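3.2 Station Setup and Upkeep of the Hand-Held Grippers

All recordings used in this study were made at a single table station in the Plemstead laboratory. The station was assembled in June and was left in one place for the whole recording period, so that the position of the table did not have to be measured again between sessions. The work surface is covered with a plain sheet. The sheet is changed when it becomes marked or creased, and the change is entered in the station log together with the initials of the person on duty.

The station uses 2 hand-held grippers, one for each hand of the operator. Each has its own cable and its own mounting plate, and the two are treated as separate instruments in the log. Parts are never exchanged between them during a session. When a jaw or a plate has to be replaced, the gripper concerned is taken out of service and passed through the full check described below before it is used again.

The daily check was written by Hina Ghumman and revised by Fahad Yousafzai after the first weeks of use. It begins with the cables. The operator holds each gripper at arm's length, turns the wrist fully in both directions, and confirms that the cable neither pulls at the connector nor catches on the edge of the table. The screws of the mounting plate are then tested by hand. A plate that moves at all is removed, cleaned on its underside, and fastened again, and the position reference is taken anew. Last, the jaws are opened and closed ten times without load while a second person watches the reported opening on the monitor – a reading that fails to return to zero ends the check and sends the gripper to the bench.

Thin and uneven objects place the greatest demand on the jaws. A comb, for instance, touches the jaw surface along a narrow strip, and a small error in jaw alignment is enough to let it turn in the grip. Such objects were therefore kept in the regular task set, where they also served as an early sign of wear. Figure 2 shows the station in use with an object of this type.

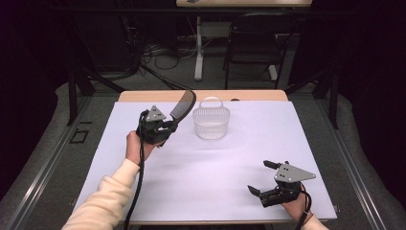 Figure 2. Two-handed operation at the table station. The left gripper holds a comb; the right gripper is open.

How often should the jaw alignment of a hand-held gripper be checked?

Alignment should be checked at the start of every recording day, after any drop or hard contact with the table, and whenever a part has been replaced. A gripper in steady use should also be given a bench inspection once a month.

Bench inspection was carried out by Costel Trajkovski under the procedure in use at the Damgaard workshop. The jaws are removed, the sliding surfaces are wiped with a dry cloth, and any play in the guide is measured with a feeler gauge. No oil is applied, as it was found to collect fibers from the table covering. The cable is unplugged and its pins are examined under a magnifier. Reassembly is followed by the complete daily check and by a short trial recording, which is reviewed before the instrument is released.

Over the recording period the station produced 3201 recordings. Of these, 41 were set aside on account of faults in the equipment. Most of the faults were traced to cable connectors that had worked free during wide arm movements, and the remainder to mounting plates that had shifted slightly on their screws. The jaws themselves gave little trouble, although the pads on the right gripper were replaced earlier than planned.

Two changes were made in response. A strain relief was added to each cable close to the grip, and the screws of both plates were secured with a removable thread compound. Recordings made before and after these changes are labeled separately in the released data – the label is described in Section 3.4, together with the rules used for excluding a recording.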